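Lista de correo Encuadernación y Papel
Asunto: Re: Cola de almidón que se llena de grumos (y de paso, las tapas)
Fecha: 20 de julio de 2025

Hola a todas y a todos:

Perdonad que conteste con tanto retraso, pero he tenido la casa patas arriba con la pintura del pasillo y hasta anoche no pude sentarme a leer la lista con calma. Copio el trozo al que respondo para que no se pierda el hilo:

> Llevo tres intentos con la cola de almidón de trigo y siempre me
> acaba saliendo con grumos. La cuelo, la vuelvo a colar y aun así
> se nota al pasar la brocha. Además las tapas se me comban en
> cuanto pego la tela, tanto que el cuaderno no cierra. ¿Uso
> demasiada agua? ¿Es el cartón? Empecé en febrero con el curso
> de Escobedo y allí me salía todo bien, claro.

¡Ay, cómo te entiendo! A mí me pasó lo mismo durante todo mi primer invierno, y eso que la profesora lo repetía en cada clase: el almidón se deslíe siempre en agua fría, y se deja reposar un buen rato antes de acercarlo al fuego. Yo lo dejo toda la noche en un tarro de cristal, en la nevera, y por la mañana lo remuevo con una cuchara de palo hasta que no queda nada pegado al fondo. Luego fuego muy bajito, sin dejar de mover (sin contestar al teléfono, que nos conocemos), y cuando se pone translúcida todavía le doy siete minutos más. Se cuela ya fría, dos veces, por un tamiz fino.

Con las tapas la cosa es distinta, y ahí creo que la culpa se reparte. La tela, al mojarse, se estira, y al secarse tira del cartón hacia fuera. Hay que compensar por dentro con un papel que tire en sentido contrario, y tener la fibra siempre paralela al lomo. Para encontrar la fibra dobla un poco el cartón con las dos manos, sin llegar a marcarlo, primero en un sentido y luego en el otro: donde ceda mejor, por ahí va.

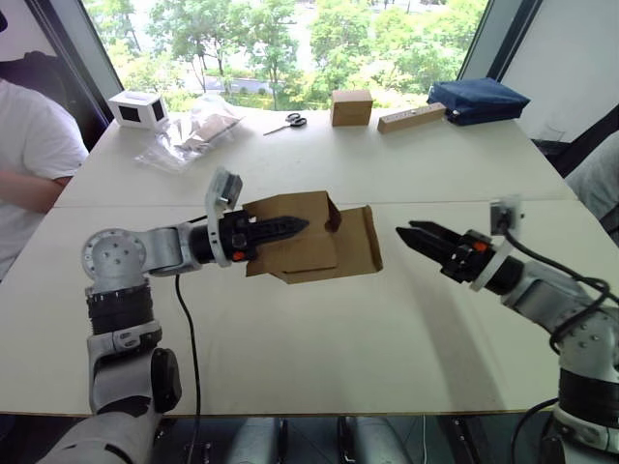 Lo otro que me ha cambiado la vida es el peso. Antes ponía encima cuatro novelas y me iba a cenar tan contenta; ahora meto las tapas entre secantes, las dejo bajo dos tablas con un par de ladrillos forrados y no las toco hasta el día siguiente, por mucha curiosidad que tenga. Cambio los secantes a la media hora, y otra vez antes de acostarme. En mi cocina hay mucha humedad y lo noto muchísimo.

Sobre la tela, yo compro la Skovari de algodón con trasera de papel, que no deja pasar la cola y perdona bastante. En Flalivel la venden por metros y a veces tienen una caja de retales junto a la puerta. La última vez me llevé 19 trozos por muy poco dinero, casi todos verdes, así que este año todos mis sobrinos tendrán cuaderno verde. Para los interiores uso papel de 80 gramos, nada del otro mundo, y se cose de maravilla.

Si sigues con grumos, prueba a hacer menos cantidad. Con un cazo pequeño se controla mucho mejor, y la cola casera tampoco aguanta tantos días como nos gustaría. En cuanto huela raro, a la basura sin pena.

Ah, y por si a alguien le interesa: estoy buscando el cuadernillo de Adercombe sobre costura copta, el de tapas grises. Presté el mío hace años y no ha vuelto. Pagaría los portes encantada, o lo cambio por hilo de lino encerado, que tengo de sobra.

Un abrazo muy grande, y cuéntanos qué tal sale la próxima tanda.

Mensajes recientes en la lista
- Hilo de lino: ¿encerado en casa o comprado?
- Re: Guardas marmoleadas que destiñen
- Vendo telar de costura, poco uso
- Re: Re: Plegaderas de hueso y de teflón
- Cabezadas a dos colores, dudas

Contacto con la administración de la lista | © Lista Encuadernación y Papel | Volver arriba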